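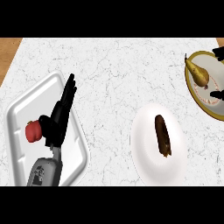
Stivov wrote back before lunch that the plum liqueur is too sweet and the finish drops off fast, and asked if we could cut the sugar before the December tasting.

Batch log, afternoon. Split the Sturkeck base into two jars. Jar A kept at 150 g sugar per liter, jar B down to 100. Same fruit, same spirit, both on the low shelf.

Tried both at 4 p.m. with water between. B is sharper and the plum stone comes through more. A still tastes like syrup to me. Hulleo glasses are too narrow for this, use the tulips next time.

Bottles on hand: 204, nearly all the short ones. Szabo can send corks but wants the order by the end of the month. Labels not started.

To do: strain B again, taste cold, answer Stivov.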